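Can a machine put the dishes away yet?

October 24, 2019

I have been reading up on household robots for most of the year, mainly because I dislike unloading the dishwasher and would pay good money to stop. My short answer is still no. My longer answer has changed a little since April, when I last wrote about this.

Back then I thought the hard part was seeing. A robot had to tell a bowl from a cup and a cup from the shadow next to it, and the videos I watched were mostly of arms waiting for a computer to make up its mind. That part has gotten better. What still goes wrong is the handling, and plates are a good test of it. They are thin, they slide, and people keep them in stacks. When I take one plate off a pile I tip it with a fingertip first and then get my thumb under the rim. I have done that for so long that I had to stand in the kitchen and watch my own hand to write the sentence.

A gripper with stiff fingers has fewer choices. It can pinch the rim, and then the whole weight of the plate hangs off one spot and wants to swing. Squeeze harder and you risk a chip. Squeeze less and it turns in the grip. Then there is the next plate in the stack, which may come along or get pushed over.

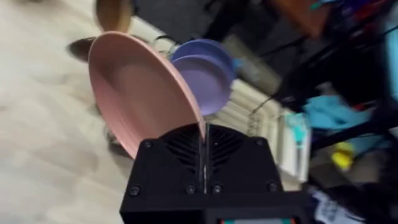 Arsen Hnatiuk wrote to me after the April post and disagreed with most of it. His view is that I am grading robots on my kitchen when I should be grading them on a kitchen set up for them. Put the plates in a slotted rack, he said, with a finger's width between them, and half of my complaints go away. He also thinks speed doesn't matter at home, since the thing can work all night.

I agree about the rack. I don't agree about the night. A robot that drops one plate in 100 sounds fine until you remember that our house goes through a lot of plates, and that I would be the one sweeping at 3 a.m.

Shop floors are further along, and for the reason Arsen gives. At Uletti, where I did some bookkeeping a few years back, there was an arm that moved trays from a belt to a cart. It did one job with one size of tray, and the floor was marked so people stayed clear of it. Nobody there called it clever. Ask it to pick a tray up off the ground and it would have had no idea.

Homes don't come with marked floors. Things get left under chairs, and cords run where they run. I'd buy a machine that only did plates, if it did them well. I'll check again in the spring.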